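**Pillow team, minutes, 28 Dec 2022**

Present: 11 people from Mumska. Pluten sent apologies.

1. Hand grippers. Folding and small-item work continues. Staff asked for shorter turns — up to 2 hours, then a change of task.

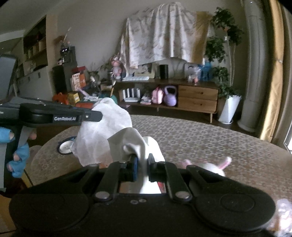
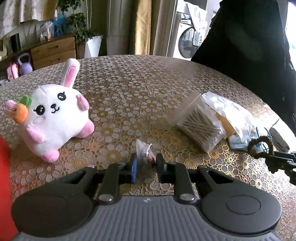 2. Hours. Nobody loses hours when the Kang arm starts. Two packing posts become checking posts, with the same pay. Some colleagues worry the checking will be boring. This was noted.

3. Training. Seven places are open. Sign up in room 924.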